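発表用メモ　量刑資料の読み方:仮釈放のない終身刑と記録管理

スライド1　導入
持ち時間は25分。質疑は別枠。
扱うのは米国の州裁判所における重大事件の量刑手続き。有罪・無罪の判断そのものには立ち入らない。
用語を先にそろえる。「評決」は陪審の判断、「判決」は裁判官による刑の言い渡し。報道の訳文では両者が混ざることが多い。原語を必ず併記する。

スライド2　対象資料
Ouali資料室が整理した量刑関連記録405件を使う。このうち言い渡し書面の全文がそろうものは212件。残りは要旨または日程表のみ。
欠落の理由は記録ごとに異なる。封印、保存期間の満了、電子化の未了を区別して読み上げる。
母集団を代表する標本ではない。割合を一般化しないよう、ここで一度断る。
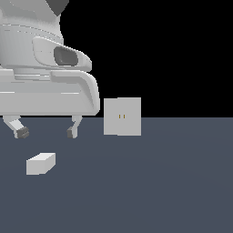

スライド3　言い渡しまでの流れ
評決後、保護観察部門が調査報告書を作成する。検察側と弁護側はそれぞれ意見書を出す。
遺族の陳述は期日の前半に置かれることが多いが、順序は州法と裁判官の裁量による。
法定刑が終身刑に限られる場合、争点は仮釈放の可否に移る。複数の罪で有罪となったときは、刑の併合か逐次執行かも決める必要がある。
連邦の手続きは別系統。同じ行為について州と連邦の双方で訴追されうる点は、質問が出たら答える。

スライド4　動機の記載
ヘイトクライム加重規定の有無は州により異なる。規定がない時期の事件では、動機が判決書に現れないことがある。
分類コードはTamettiの第2版に準拠。初版との対応表は配布資料の末尾。
Naima El-Sayedの指摘により、「動機不明」と「動機の認定なし」を別の値に分けた。前者は記録から読み取れないもの、後者は裁判所が判断を示していないもの。集計表ではまだ一列にまとまっている。口頭で補足する。

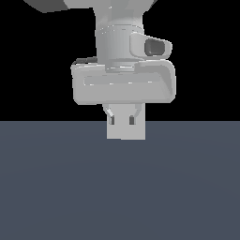
図2　シミュレーション画面。暗い背景と灰色の平面、中央上部にロボットアーム。

スライド5　検索手順
Clekomettiの検索画面で事件番号を入力し、添付書面を開く。被告人名での検索は同姓同名が混入する。
共犯事件は被告人ごとに行を分ける。三人の事件なら三行になり、事件数と行数は一致しない。
1回の出力上限は300行。超える場合は裁判所単位で分割する。
実演はしない。回線が不安定な会場を想定し、出力済みの表を使う。

スライド6　限界と今後の作業
上訴審の結果は未反映。減刑、差し戻しがあっても、表に出るのは一審の刑のみ。
Neltnessとの照合は9月に再開する。照合の鍵は事件番号と言い渡し日の二項目。
時間が余ればスライド4の集計表に戻る。不足したらスライド5を飛ばし、配布資料の該当ページを案内する。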